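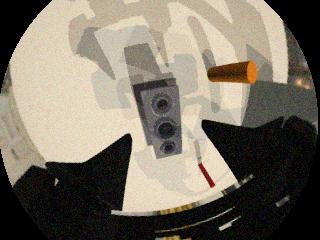 Wrist view in the sim, fingers either side of the gray block

hjaltested_fan: I've been teleoperating this one since May and my demos come out jerky near the block. Slow down, or record more?

zundico4: Slow down! I did 112 slow ones and threw out almost none.

dillow_t: Disagree – slow demos taught mine to hover. Move at normal speed and redo the bad ones.

hjaltested_fan: Hmm, I do hover a lot. Trying normal speed tonight, red handle next.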